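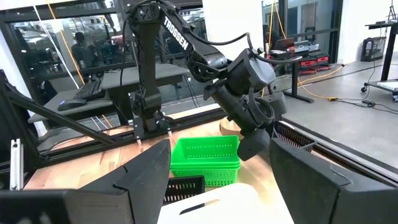
Old Creamery Lot in Sturlow Sells on Third Try

The old creamery lot on Bradex Road has been sold, ending a run on the market long enough that the For Sale sign had to be replaced twice, once for weather and once for spelling.

The buyer is Caldeira Land Company, which already owns the feed store parcel next door and a strip of gravel behind it that appears on county maps as a street. The sale closed Thursday at the county recorder's office. Neither side would give the price, though the last public asking figure came to $89,000, down from a first asking figure that the seller's agent now describes as "a conversation starter."

The lot covers just under two acres between the rail spur and the creek. It has town water at the curb, power at the pole, and a sewer connection that the listing called "nearby" for the first year and "available" after that. The sewer line is across the road. The town's works department says it can be reached, and that the word "available" was not its choice.

Longtime residents will remember the creamery building, which came down in stages, mostly on purpose. What's left is a concrete pad, a loading ramp leading up to nothing in particular, and a row of poplars that the listing promoted to "mature landscaping." The pad conveys with the property. So does the ramp.

This was the third serious attempt at a sale. The first buyer wanted to put in a car wash and withdrew after learning how the creek behaves in April. The second planned storage units and got as far as a rendering, which showed 100 of them in a pleasant tan, plus several palm trees. Sturlow doesn't have palm trees. That deal fell apart over access, when it came out that the driveway crosses a corner of the feed store parcel by a handshake agreement older than either party to it.

Caldeira, owning both sides of the handshake, does not have that problem.

What the company means to do with the land is less clear. Its one-page statement speaks of "a flexible mixed use in keeping with the character of the corridor." The corridor in question currently holds the feed store, a tire shop, a shuttered ice cream stand and the back of the bowling alley, so there is some room for interpretation. Asked whether homes were being considered, a company spokeswoman said all options were open. Asked about shops, she said the same. Asked about a car wash, she said she had heard about April.

Anything bigger than a parking area will need a zoning change. The lot is still listed as light industrial, a category that in Sturlow covers dairies, machine shops and, through an error in the printed code, kennels. An application would go first to the planning board, with a public hearing and mailed notice to every owner within 1,000 feet. That circle takes in most of Mill Street and the whole of the Grodley Apartments, whose tenants turned out in force the last time and brought their own chairs.

Their concerns then were truck traffic, headlights and the footpath along the creek, which people have used to reach the ball fields for as long as there have been ball fields. The path is not an easement. It isn't on the deed, either. The seller never objected to it and never put anything in writing, and the new owner says it has "no immediate plans to change existing patterns of use." The Grodley tenants' group says it would like to know how long immediate lasts.

There is also the matter of flood insurance. Almost 20 percent of the lot sits inside the mapped flood zone, nearly all of it along the back edge where the poplars are. The concrete pad is outside the line, though not by a distance anyone at the county was eager to read aloud. Any new building will need an elevation certificate before a permit is issued, and lenders will want to see one well before that.

For the town, the plain benefit is taxes. The parcel was last assessed as vacant land with improvements of no value, a phrase that seems hard on the ramp. A reassessment will follow the sale and should show up on next year's bills. The town clerk's office said it had no estimate and asked callers to stop requesting one.

Neighboring owners hoping the sale will lift their own prices may want to hold off on the new kitchen. Two houses on Mill Street have been listed since January, both described as "steps from exciting redevelopment." One of those listings went up before there was a buyer.

In the meantime Caldeira says it will mow, fence off the ramp and haul away the tires that have collected near the gate — a project the tire shop says it knows nothing about. The For Sale sign was still up on Thursday evening. A smaller sign reading SOLD had been screwed on across the phone number, slightly crooked, and with all four letters in the right order.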